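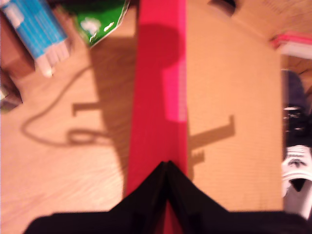 Kellamwood is a small-press poetry journal published twice a year, in June and December. It was founded by the poet and translator Janka Čierny, who edited the first 8 issues alone, and has been run since then by Drahomíra Kolář. Each issue has 80 pages and a print run of 600 copies, sold mainly by subscription.

Content

The journal prints new poems in English alongside translations, mostly from Slovak and Czech. Translated poems appear with the original on the facing page. Long poems and sequences are accepted, and one issue was given over entirely to Čierny's book-length poem Hana, later reissued as a separate volume. Reviews are kept to the back pages and deal only with first and second collections.

Kolář added an essay section — usually a single piece on meter, line breaks or the practice of translation — and dropped the editor's letter that had opened every issue under Čierny.

Related publications

Two chapbook series have appeared under the journal's name. Rullonari, the earlier of the two, published prose poems and closed after 2 titles. Guerra publishes short selections by a single poet and is still active.

Submissions

Poets may send up to six poems during each reading period. Contributors are paid in copies. Back issues from the Čierny years are out of print.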